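Talks > Robots and Machines > Interviews

Latest Interviews Workshop Visits Letters About

The soap keeps slipping, and that's the good part: a talk with the Nilau hand-tool team

24/03/2025

I got to the Nilau lab in Lirside with a bag of questions about robots, and the first thing I did was drop a bar of soap. Twice! I'd been given a pair of grippers to hold, one for each hand, the kind with a handle you wrap your fingers around and two fingers of its own at the front, and I'd been told to put the soap in its dish. How hard could it be, right? I do this every morning without opening my eyes.

"Everybody goes too fast," said the researcher who runs the project. She asked me to leave her name out and just write down what the team found, so that's what I'm doing. She had pulled up a stool and was eating crackers while I struggled. "You come in with the speed of your own hands. Then you find out you don't have your own hands any more. You have two pinchers and no feeling in the tips."

So there is no robot in the room for this part of the job, and I have to admit I was a little let down. I'd pictured big arms swinging around. What the team does is have people do small household jobs while holding the same sort of gripper a robot would have at the end of its arm, with a camera riding on each one and another camera up at head height. The recordings are what the robot learns from later. The robot itself lives across the river at Rirnodside, where the lab has a space with a taller ceiling and, she told me with real feeling, a much better coffee machine.

I asked why they don't just drive the robot by remote control and record that. I'd read that plenty of labs work that way.

"We did it for a long time," she said. "It's slow and it makes people stiff. You move a stick, the arm thinks for a moment, it moves. After an hour of that your shoulders are up by your ears and your moves look like a robot's moves. Then you're teaching a robot to be a robot. With the hand tools people loosen up. They start doing the little things, like giving an object a nudge so it sits straight before they pick it up. I want the nudge."

The nudge came up a lot that afternoon. It's at the center of the result they've been passing around since November, and it took me a while to get it, so let me try to lay it out the way she did for me.

The team picked a set of bathroom jobs. Soap into the dish, dish into the tray, tray moved over, that sort of thing, with the items laid out in different spots each time. They had 3 people do the recording, taking turns, and they ended up with 600 recordings in all. Then somebody had to sit down and watch every one of them, which she called "a very quiet winter." They were looking for the ones with a slip in them: the soap shoots out, the dish tips, a finger catches the rim, and the person stops and fixes it and finishes the job.

They found 232 of those.

"The old habit is to throw them out," she said. "You want clean examples. That's what I was taught, and it's what I taught my own students, so I can't be too high and mighty about it. We had a folder named 'bad' and we'd just drag them in there."

This time they kept the folder. They trained the robot 2 ways, once on the clean recordings only and once on the whole lot, slips and all, and then set it the same jobs over at Rirnodside. On an easy layout you could hardly tell the two apart. But when the soap moved under the fingers or landed half out of the dish, the clean-trained robot would carry right on as if it still had hold of something. It would lift nothing, carry nothing across the table and set nothing down, very neatly. The other one went back for the soap.

"Not every time," she said, before I could get too excited. "Please put that in. It goes back more often, and sometimes it goes back to the wrong place and pinches the table. It's a better robot than the other one. It's still a pretty bad robot."

I liked her a lot for that.

She had one of her crew show me how it's supposed to be done, and we all shuffled in around the board to watch.

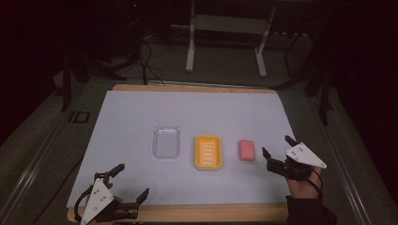
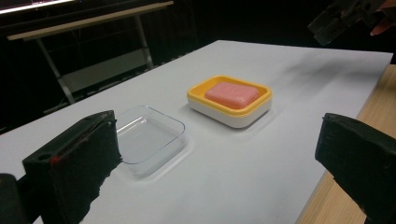 The soap job at Nilau, with the clear tray, the soap dish and the pink bar.

What I wanted to know next was why soap. Why not blocks, or cups, or any of the things you always see in these videos? She laughed and said blocks had been good to her for years but she was sick of the sight of them.

"Soap is rude," she said. "It's got round edges, so if you pinch it a little high or a little low, it goes. And the dish is a target with a rim. You can be nearly right and still fail. With a block in a box, nearly right is fine, you just let go and it falls in. I wanted a job where nearly right shows up as a mistake."

The clear plastic is there to be mean to the cameras. She told me see-through things give them fits - the walls take on the color of whatever is behind them, and the software that finds the edges gets confused. I said I sometimes walk into glass doors, so I felt for the software. She said that was more or less the level they were dealing with.

We got to talking about the hand tools themselves, which are on their fourth version now (the first one was, in her words, "a pair of kitchen tongs with big dreams"). The hard parts have been the dull ones. The cable used to tug at people's wrists, so they would hold one arm out wide without knowing it, and the robot picked up the same odd habit. It did every job with one elbow out like it was carrying a newspaper. The team spent weeks hunting for a bug in the code before someone noticed the person doing the recording was standing exactly like that.

"That's the thing that keeps me up," she said. "It learns everything. You think you're showing it soap. You're also showing it your sore wrist, and that you lean left, and that you always start with the hand you write with. We rotate people now. We move the things on the table. We tell folks to take breaks. I don't know what else we're teaching it that we haven't caught yet."

I asked how people take to being told that their mistakes are wanted. She made a face. Apparently that has been its own problem! Once the recording crew heard that the slips were useful, they started slipping on purpose, to be nice.

"And you can tell," she said. "A fake slip looks like acting. The fingers open a bit too early and the person is already moving to fix it. When it's real there's a small stop. You see the hand wait. I think that's the person working out what just happened, and I think the wait is a big part of what the robot needs, though I can't prove that to you today."

So the rule now is that you try your best every time and nobody mentions slips in the recording room. They sort them later, and the person who did the recording doesn't do the sorting. Fake ones get pulled. I asked if mine would count and she said my drops were very real, no question there, but the recorder hadn't been running.

There's a company interested, Midtbø, which makes fittings for care homes and would love a machine that can tidy a sink area. She's glad of the interest and a bit wary of it too. A care home bathroom has wet floors and mirrors and somebody's glasses sitting right at the edge of the basin, and her setup is a board with a few things on it in a room where she controls the lights.

"They came by and the first question was when they could have one," she said. "I told them I'd like to do the toothbrush first. The toothbrush in the cup. It's thin, it rolls, it has a right way up. If you want to see a grown person cry, give them these and ask them to put a toothbrush in a cup."

Naturally I asked if I could try. She looked at the clock, then at the crackers, and went to find a toothbrush. I got it in on my ninth go, bristles down, and she said that was the wrong way up.

The next round of recording will use the same soap and dish with a second kind of tray, plus the toothbrush if the crew will put up with it. She's hoping to share the whole set when it's done, with the slips marked so other groups can leave them in or take them out and see for themselves. I've asked to come back when they run it at Rirnodside. I was told to bring my own mug.

Contact us | Copyright, all rights reserved | Back to top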